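# About Gutano

Gutano is a small cooking school for people who have been told, usually by someone they love, that they ought to learn.
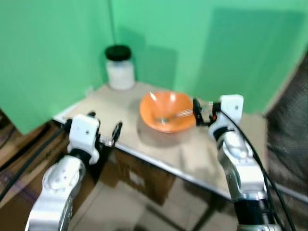 We teach the plain end of the subject. Eggs, rice, soup, a roast that feeds six, what to do with the roast when only two turn up. Our students arrive with very different levels of skill and leave able to make dinner without phoning a relative. We do not do spun sugar. We did foam once, for a birthday, and the birthday girl asked for toast.

## How it started

The school began in the back half of a former paint store in Mumthorpe, which explains the color of nothing in particular but did account for the smell in the first year. There were 8 students in the opening course and one working oven, so everyone got very good at salads. By the following November we had a second oven, a waiting list and a landlord who came by suspiciously close to noon.

We have since taught more than 269 people to cook, a number that includes three who signed up by mistake and stayed. (They wanted the pottery class down the street. One of them now does both and brings us bowls.)

## What a class looks like

An evening course runs for six weeks, one session a week, and every session ends with everybody eating what they made. This is a firm rule. It has done more for the seasoning than any lecture we could give.

Weeks one and two are knives, heat and salt. Week three is eggs, and we apologize in advance. People who have run departments and raised children find week three hard. Week four is grains and beans, week five is whatever is cheap at the market, and in week six you cook a full meal for a guest of your choosing. Choose somebody hungry.

Class size is capped at eight. We tried ten and spent the evening saying "behind you."

## On equipment

New students tend to show up with a list of things they think they need, and we spend part of the first night crossing things off it. A decent knife, a heavy pan, a wooden spoon, a bowl you like and a fork. The fork is underrated. It will beat an egg, mash a banana, test a potato, fluff rice, dress a salad and then, if you rinse it, serve as a fork.

The bowl matters more than you'd think too. We like them wide and shallow, so you can see what you're doing to the contents, and we like them in loud colors so they don't wander home in the wrong bag. Dry goods go in glass jars with screw lids. Label the jar. Salt and sugar look the same to a tired person, and we have a rice pudding in our history that we still discuss in low voices.

We sell almost nothing. There is a shelf by the door with aprons and the Grerkholm, our course notebook, named for the village where one of our founders once had a very good lunch and lost her car keys. It has 80 pages, wipes clean on the outside and has space for your own corrections to our recipes, which we'd like to hear about up to a point.

## The other thing we do

Cù is our lunch club. It meets at noon, twice a month, in the same kitchen, and it's open to anyone who has finished a course. One person cooks, the rest eat and have opinions. Over the years it has produced a good lentil soup, a disputed lentil soup, and at least one engagement. The name was supposed to be temporary.

If you haven't taken a course, you can still come as somebody's guest. Bring bread. If you are told not to bring anything, bring bread anyway.

## What we believe, such as it is

Most home cooking goes wrong for dull reasons – the pan was cold, the water wasn't salted, somebody was reading. Fixing dull reasons is most of our job, and we find it pretty satisfying.

We also think you should wash up as you go. This is the least popular thing we teach and the one most often mentioned in thank-you notes, generally by the person the student lives with.

## Coming along

Courses start in January, April and September. Fees cover ingredients, the notebook and the loan of an apron, and we'd like the apron back. Tell us about allergies when you book, and tell us again on the night. The door is the one at the side, past the bicycle rack. Come hungry, wear closed shoes, and leave the garlic press at home.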